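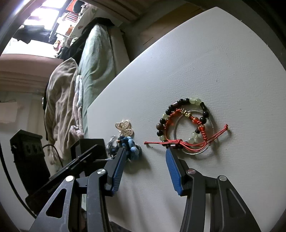
**What do students in the robotics club do all term?**

They collect demonstrations by hand, sort out the bad ones, and use the rest to train a small arm to pick things up.

## Robotics Club: Spring Update

The Cuvdale robotics club meets on Thursday after the last bell and usually runs until the late bus. This year's main project is called Nomov. The goal is to teach a robot arm to tidy small items off a table and put them into the right tray. The students picked jewelry as the test material, and by May they want the arm to handle a mixed table of bracelets, charms, and cords without help.

Most of the work so far has been done with hand-held grippers. A student holds the gripper, opens the jaws, closes them on an item, and moves it to a tray. Each try is saved as one recording. As of last week the club had 2,717 recordings. Around 200 of those were thrown out, mostly for being too short or for a hand getting in the way.

Bracelets have been harder than anyone planned for. The first set of practice items was wooden blocks, and the students got through those in two meetings. A block stays the same shape when you squeeze it. A string of beads changes shape every time it is touched, and a knotted cord with loose ends can catch on whatever is next to it. When a red cord bracelet is lying across a beaded one, with a bangle under both, the person holding the gripper has to decide what to take first. Two students will often choose differently. The club had a long talk about whether that is a problem for training. For now they have agreed on a rule: take the top item first, and go in from the side with the most open table.

The ribbed blue pads on the jaws grip beads well enough. Thin metal is another matter. Bangles tend to slide, and the team is testing a slower close to see if that helps. One group wants to try a softer pad. Another group wants to leave the pads alone so that the older recordings still match the newer ones. That will be settled after the next round of tests.

The students have split into 5 groups:

- Recording, which runs the grippers and sets up the tables
- Checking, which watches every recording and marks it keep or drop
- Training, which runs the computer side
- Hardware, which repairs grippers and keeps the arm working
- Writing, which keeps the project log and is putting together the display board

Members switch groups every few weeks. New members start in Checking. It is slow work, but it is the quickest way to learn what a good pickup looks like.

The first full test on the arm was held at the end of last month. It was given nine single items, one at a time, and placed six in the correct tray. The three misses were all chains. Piles have not been tried on the arm yet. The Training group expects to start with two items that touch but do not overlap and move up from there.

The club will show the project at the Ruddock Student Robotics Day in May. Each team gets a table, a power outlet, and a short time slot for a live run. Our students plan to let visitors try a gripper themselves before watching the arm do the same job. Families are welcome, and there is no charge to get in. A bus sign-up sheet will go home closer to the date.

Minitz, the repair shop on the corner, has donated a box of spare pins and screws, and the Hardware group has already used a good part of it. Thank you to them.

We could still use old costume jewelry. Broken pieces are fine. Please don't send anything valuable or anything you want back, as items get handled a lot and some have come apart. Beaded bracelets, cord bracelets, and light chains are the most useful right now. We have plenty of rings. Donations can be left at the front office in a bag marked "Nomov."

Students who want to join can still do so this term. No experience is needed. A signed permission form is required before the first meeting, and copies are at the front office.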